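How to check a politician's apology before you share it

By Anil Thampi
September 23, 2024

Most public apologies reach us as a headline and one short clip. I don't trust either, and I'd suggest you don't until you've spent 16 minutes on the steps below. 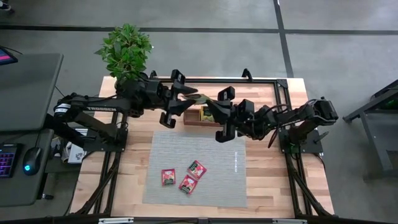
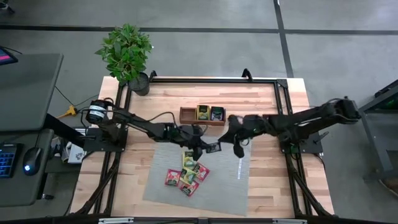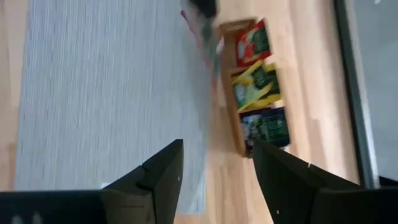 1. Find the first remark. You can't judge a retraction without the thing being retracted. Search for the exact words in quotation marks and look for the oldest result. If every page links to another page, keep going until you reach a recording or a full transcript.

2. Read the question as well as the answer. When the Plurnadside council leader "apologised" in March, he'd been asked whether he was sorry people were upset. He said yes. That was the whole apology, and three local sites ran it as a climbdown.

3. Look for the verb. "I was wrong" has a person in it. "Mistakes were made" hasn't. "I regret how it came across" blames your ears.

4. Watch for cuts. The clip that went round was 222 words long when I typed it out. The full interview came to 1813. I'm not claiming the rest changed everything, but he took back half of it before the end.

5. Check what he did next. Did the leaflet get withdrawn? Was the vote changed? If the Skemgate ward newsletter still carries the old line a fortnight later, I'd go by the newsletter.

6. Be careful with polls. One site told me "voters forgive him" on the strength of 600 replies to its own web form. People who fill in forms on a site they already like aren't voters in general.

If you get stuck at step one, say so when you post. "I couldn't find the original" is a perfectly good sentence, and I'd like to see it more often under these stories.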